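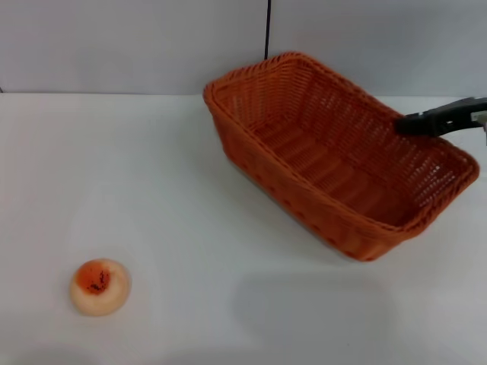
I've been wanting to get inside the Varneck basket works ever since I moved to this side of the county, so when the sign went up in May saying they'd be opening the doors for a Saturday, I had it on the kitchen calendar before I'd even finished my coffee. If you've eaten a burger in a diner between here and the lake you've probably eaten it out of a Varneck basket. Bread baskets, fruit baskets, the things hotels roll hand towels up in, all that. My favorite of the day was a rust-orange one in plastic wicker, wider at the top than at the bottom, with a fat braided rim and walls full of little diamond-shaped openings. I have been thinking about that rim all week. It's a shade darker than the sides and it goes the whole way around with no obvious place where somebody started or stopped, and I looked!

But let me back up. The works is in Oltdale, out past the feed store, in a long brick building that used to make brooms. Parking was in the field behind it and the field was soft, so if you go next year, wear shoes you don't love. Doors opened at ten and I got there at five to, and there was already a line going back to the loading dock. Lots of families, a big group from a quilting club in matching visors (fantastic visors), and a man carrying a very old picnic hamper that he wanted an opinion on. They send you in 20 at a time and you follow a line of tape on the floor.

First stop is the splint room, where they still work with real wood and willow. It smells wonderful, like a wet yard after you've been raking. The willow soaks in long troughs before anybody touches it, and they let us pull a piece out and bend it around our wrists. Mine went all the way around and tied in a knot. Then they handed me a dry one from the rack and it snapped before I'd bent it much at all, and everybody in my group made the same "oh!" noise. They only make willow baskets to order now, mostly log carriers and laundry hampers, and the wait is long enough that I stopped asking.

After that you go through a set of rubber doors and it's all plastic, which I'd expected to find a bit of a letdown and didn't. The strand comes in on spools as big as truck tires, in colors with names I wrote down on my hand: Brick, Oat, Pond, Marigold. It starts as pellets. There was a tub of the pellets you could run your fingers through, and I'm not ashamed to say I went back for a second turn after the kids had finished. The woman running the table told us the trick is in how the strand is ribbed. Perfectly smooth strand slides around on itself and the weave goes slack, so they give it a little texture, and then it grips and stays square even after it's been through a commercial dishwasher a few hundred times.

I asked about the dishwasher thing because I ruined a basket that way in my first apartment. Apparently the cheap ones go wavy because the rim is thin. A good thick rim holds the shape for everything underneath it. Now I can't stop squeezing the rims of baskets in stores.
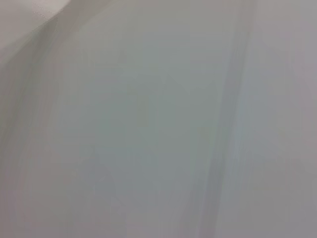 The weaving hall is the loud part. Foam earplugs come in a bowl by the door and you want them. The bases get done first, then the sides are turned up over a form, and then the rim is worked separately at benches by people whose hands move so fast that I honestly lost track of which strand was doing what. They slowed it down for us once: over two, behind one, tuck, pull. I tried it on a practice ring with strand as thick as a pencil and made something that looked like a bird had given up halfway. They let me keep it. It's on my windowsill holding a tomato.

The biggest order going through that day was for Taheri, the bakery chain with the sesame rings, and you could see their baskets stacked on carts all down one side of the hall. They'd asked for 2,000 of them, for the counters, and had changed their minds about the color partway through. So there was a stack in Oat and a stack in Brick and a fair amount of good-natured eye rolling from the people pushing the carts.

On to the part I enjoyed most, which is funny because it was the quietest. At the end of the tape there's a plain white room with white tables, where they set out the new shapes so visitors can get their hands on things. The light in there is very even and you notice every little thing about how a basket is put together. I spent ages over the orange one. It's a long rectangle, shallow like a tray, in a tight crisscross, with parallel ridges across the floor of it. There's a row of small round holes in the weave just under the rim as well. I'd never have noticed those on a shelf in a store with a price tag hanging over them.

The shape is called the Warkusard, after the creek that runs behind the building, and it's the one they seem proudest of. The man at the table said it started out as a bread tray and customers kept writing in to say they were using it for mail, or for TV remotes, or next to the bathroom sink. I get it. It's low enough that you can see what's in there, and a deep basket in my house turns into a place where batteries go to die. I'd use it on top of the fridge for onions and garlic, and maybe one by the front door for gloves.
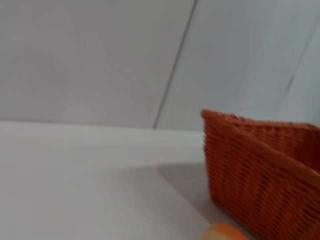
The orange basket on its white table in the sample room.

A few people in my group wanted to know about paint and dye rubbing off, and the answer is that the color goes all the way through the strand. They keep cut ends in a dish so you can look for yourself. I liked that there was always something to pick up and check. So many tours are a rope and a person pointing, and at Varneck they kept handing us things, a spool end or a half-turned side or a handful of offcuts, and then waiting for us to ask questions. The kids asked the best ones. One little boy wanted to know the biggest basket they had ever made, and it turns out (hold on to your hat) there was one for a county fair parade that the high school band's tuba player rode in. It's hanging from the rafters over the packing area, dusty and marvelous.

Packing, by the way, is worth lingering over. They nest the baskets with a twist of paper between each one so that the rims don't scuff, then turn every other stack the opposite way so the carton fills out flat. On a regular weekday they ship 800 baskets from that one corner. I stood there until my group had gone on ahead of me and a very nice woman with a tape gun had to point me toward the exit.

And the exit, naturally, is the seconds shop. Bring cash, they had a card reader and it was having a bad morning. Seconds are anything with a strand out of line or a color that drifted, and I could hardly find the flaw in most of them. I came home with two bread baskets in Pond, a small round one in Marigold that's already full of clothespins, and a bag of offcuts that I have big plans for and will probably never open. No Warkusard in orange, sadly. They'd sold out of that color before I got through, so I put my name on the list by the register.

Lunch was in the yard. Taheri had sent a van over and the sesame rings were still warm when I got mine, and there was lemonade, and a fiddle and a banjo going under the awning. The lady in front of me in the lemonade line had worked in the rim shop right out of high school and hadn't been back inside in years. She said the benches were in the same place and the radio was better.

They told us 2,000 people came through last time, and by the look of that field they'll have matched it. Some practical bits if you're planning on going: the floor is level all the way through and there are benches at each stop, strollers are fine everywhere except the weaving hall, and the restrooms are back at the entrance, so go before you join the line. The whole walk took me most of the morning, though I'm slow and I ask a lot of questions. The man with the picnic hamper got his opinion, too. Willow, very good work, needs a new hinge, and they offered to fix it for him while he ate his lunch.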